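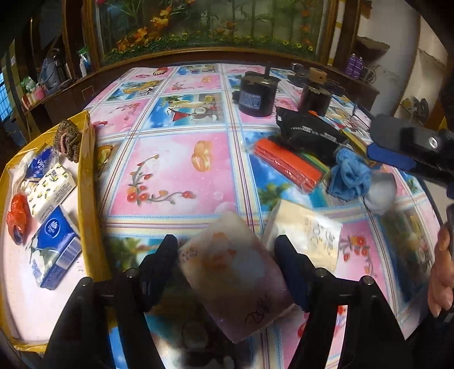
Ticket 719: Label printer skips every second label
Status: Open
Site: Solholm packing room

Reported: Printer feeds a blank after each printed label. Started after the switch to the 60 mm roll.

11:20 Cleaned the gap sensor, reseated the roll. No change.
11:45 Driver still had label height at 100 mm. Set to 60, ran calibration. Test page prints fine.
14:10 Blanks are back when printing from Hundel. Its template overrides the driver. Asked Atis for an edit login.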